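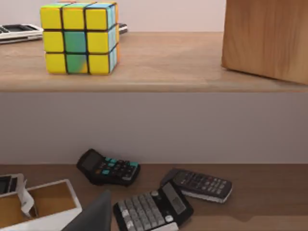
Ekrem Kocabaş wrote that the pose estimator should be left alone until the planner timings were sorted out, and that he didn't want both changing in the same week.

Print this page | E-mail this thread
Posted 2018-10-04 by Chang-ho Woo

I don't agree with Ekrem, so I'm putting the whole problem up again for people who missed the start.

We run the Seok planner in simulation against a two-level shelf with everyday objects on it. Cube, calculators, phone, open tray, a big wooden block up top. The wrist view feeds the pose estimator, the estimator hands poses to the planner, and the planner gives us a grasp and an approach path. On the lower surface I get a decent grasp most of the time. On the upper shelf the estimator flips the cube by 90 degrees between one update and the next, the planner sees a new goal and throws the path away. In the last batch I ran 478 trials and 78 of them ended in a replan loop until the timeout.

Config is the stock one from the Restotside branch except for the wrist offset.

Reply from ekocabas

I've read it again and I still think it's the planner. A cube that flips by 90 degrees is the same cube as far as a parallel grasp goes. If the planner knew that, it would keep the path. You're asking the estimator to be right about something that makes no difference to the fingers.

Have you set the symmetry group for the object? It's in the object file, not in the planner config, and it is off by default.

Reply from changho_woo

It's off. The colours matter for a later task where the cube has to go down with a given face up, so I can't just call it symmetrical.

Reply from okhee.ha

You can have both. Use the symmetry for choosing the grasp and the full pose for the place step. We did this at Sterthorpe in July with boxes that had a label on one side. The planner asks for a grasp set and gets all four turned versions, picks the cheapest, and only then does anything look at the label.

What you mustn't do is let the pose go on updating once the arm has committed. Freeze it at the pre-grasp point.

Reply from changho_ryu

Freezing is fine in simulation. On a real arm I'd be unhappy about it – if something gets nudged you drive straight into it with an old pose. I would low-pass the rotation and leave the position live.

Reply from okhee.ha

If something gets nudged the position check catches it and you abort. That's three lines of code. A low-pass on rotation gives you a cube at 45 degrees for half a second when the estimator flips, and 45 degrees is the worst answer of the lot.

Reply from changho_ryu

Fair point on the 45. A median over the last few frames then. It picks one or the other and never the middle.

Reply from kt_kong

Has anyone looked at the images going in? The estimator was trained on whole objects. When the wrist is low the cube gets clipped at the top of the view, and the finger takes up part of the bottom as well. One of the calculators has the same trouble. I'd mask the finger and move the look pose back before touching any filter.

Mask file for the standard fingers is in the Bristetti tools folder. It assumes the default wrist offset, so yours will need shifting.

Reply from changho_woo

Tried the look pose first because it was the easiest. Moved it back and up a bit, same seeds, 312 trials so far. The flips on the cube are fewer but they haven't gone. The lower surface is slightly worse and I think that's the black calculators against the dark wood, as they come out smaller now.

Haven't done the mask yet.

Reply from ekocabas

So you changed the estimator's input and the planner is still throwing paths away on a flip. Turn the symmetry on for grasping as Ok-hee says, run the same seeds, and post the replan count by itself. Success rate hides it.

Reply from changho_woo

OK. Symmetry on for grasp only, look pose put back to where it was, mask off. One change at a time. The full set takes all night on this machine, so I'll do 399 seeds and stop there.

Reply from kt_kong

Log the raw poses too, please, before the filter. Otherwise we'll be guessing again.

Reply from changho_woo

Logging is on. Object file is attached to the first post in case somebody wants to check I've got the axes right – the old one had y and z swapped.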